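What the arm gave us, and what it took off the rota

I've worked in the kitchens at Luvorton for long enough to remember when the only machine with opinions was the dishwasher. We do 3,000 covers in a busy week, and until last January every cup, plate and eggy spoon of it went through human hands. Then Ovix put two arms in, one at the clearing hatch and one by the racks, and everybody had something to say about it.

I was for it, I'll admit. My wrists were for it. Anyone who has stacked crockery from 4 in the afternoon until closing will know what I mean, and I still think people who get misty about that sort of work have mostly watched other people do it.

But I've changed my mind about a few things. The job that went first was the talking. When Gwilym Jenkins and I cleared together we'd get through the whole of the rugby, his daughter's driving lessons and whatever the management had sent round that morning. Now one of us minds both arms and the other is out front. It's easier on the back and it's lonelier, and there isn't a box for that on the form they gave us.

The other thing is who gets to learn what. Emrys Meredith got sent on the training, where you sit at a screen and steer a pretend gripper round a pretend kitchen until it stops clouting the shelves. He loved it! He came back talking about approach angles – this is a man who wouldn't use the card machine – and he got the pay rise that went with it. Good for him. The rest of us got 47 pages to read on our own time and a quiz at the bottom of it.

I don't think that's the arms' fault. Somebody decided the practice was worth paying one person for and not five, and the same somebody could decide differently tomorrow. Give each of us an afternoon on the simulator. Let us break imaginary crockery by the stack and find out what the thing can and can't reach, so that when it gets stuck for real we aren't all standing about waiting for Emrys to finish his lunch.

And ask us where it should go next, please. I'd have put an arm on the bins well before the cups. Cups were the nice bit of the shift, if you want to know, and Gwilym would tell you the same – he had a whole system with the handles, and I do miss hearing about it.

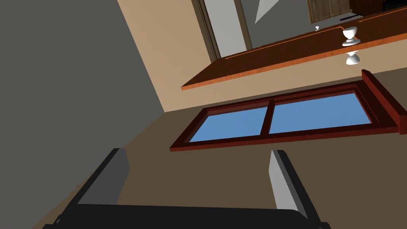

So that's what I'll be saying when they come round for our views on a third arm. Pay for the practice, share it out, and put two people back on the late clear, even if one of them is only there to grumble about the rugby.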